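Prullham's Pump Station Job Goes to Hindent

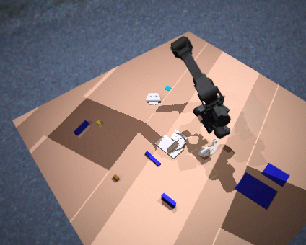

A dark robot arm over a tan tabletop, in a computer rendering.

Well, we finally have a name! The town of Prullham has picked Hindent to design the replacement for the old Pryor Road pump station, and I've been bugging people for news on this since January, so forgive me if I sound a little excited.

Hindent is the engineering firm that did our storm drains a few years back (the ones that still work, thank you very much). This time they'll handle the civil, structural and electrical design, with Nilix brought in for the site survey and soil testing. The new station will serve 680 homes on the east side, and the plans call for 3000 feet of new sewer main to go with it. They're putting in 2 pumps, one running and one as backup, and I'm told the concrete is being designed to last until 2097. I won't be around to check!

I asked about traffic, of course. Pryor Road stays open during the survey, but expect one lane by the bridge once the digging starts. The drawings go on display at the town office in April, and I'll be there early with my coffee and a long list of questions about the smell.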